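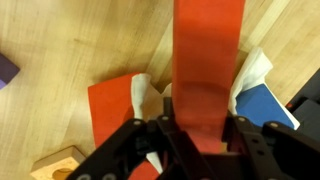

The gripper with a strip of red fabric in its jaws, at the Skarneter open day.

I have wanted to see the inside of the Skarneter workshop ever since they moved in behind the old feed store, so when the open day finally came around I was at the door with my coffee before they had the sign out. Birgit Lammers let me in anyway (thank you, Birgit!) and put me to work carrying chairs, so I got a good nosy look at everything before the crowd showed up.

And there was a crowd. They had set up for one group and ended up running the demonstration in 3 rounds, with people standing along the back wall and a row of kids sitting on the floor right up against the tape. Sizwe Swanepoel did the talking for the first round and he's a natural. He told us the arm has been on that table since November and that most of that time has gone into cloth. Blocks were the easy part, he said. Blocks stay the shape you left them in.

I didn't really get what he meant until I watched it. The jaws are black metal plates with big silver bolts in them, and they look like something that ought to be pulling fence posts. But they came down on a strip of soft red fabric, closed, and lifted it straight up, and the whole room went quiet and then clapped like it was a free throw. The second try got a corner and lost it. The third got nothing but air, which the kids loved even more.

There's a small camera down by the wrist, and they put its view up on the wall so we could all see what the robot sees. I spent more time looking at that than at the arm, to tell you the truth. You're right down between the jaws, with the wood grain of the table going by underneath and bits of red and blue and crumpled white paper or tissue looming up as big as furniture. My neighbor said it made her a little seasick. I could have watched it all afternoon.

Prapai Mahawong ran the question table, and the questions were good ones. Somebody asked how many times it has to practice a thing before it gets it. Prapai said up to 300 tries for one kind of pickup, and that somebody sits there and puts the table back in a mess after every single one. I asked who. She pointed at herself and then at Sizwe. A boy in front of me wanted to know if it could fold his shirts, and she said not yet, but it could probably drop them on the floor as well as he could. His mother had to go stand in the hall for a minute.

After the break we got a turn at the controls ourselves. You hold a handle and squeeze, and the gripper closes when you do. It feels easy for two seconds. Then you find out you have no idea how far down the table is! I went in much too high, then much too low, and Marthinus Mthembu very kindly reached over and saved me from shoving everything off the far side. I did get a piece of tissue up in the air in the end and I have witnesses. Marthinus says the trick is to stop looking at the arm and look only at the camera view, and that kids pick this up right away while the rest of us keep peeking.

Two small complaints, since they asked us for them. The hall gets warm with that many people in it, so a door propped open would help. And the handout was printed so small that I had to borrow glasses to read it. Birgit has already promised bigger type.

The cookies were from Oltano and went fast. If you got one of the lemon ones, you did better than I did.

They're planning to do it again in the spring, with 2 arms on the table this time if the second one is ready. Xolani Mahlangu is keeping the sign-up list, so give him your name and tell him if you're bringing kids – the spots by the tape fill up first.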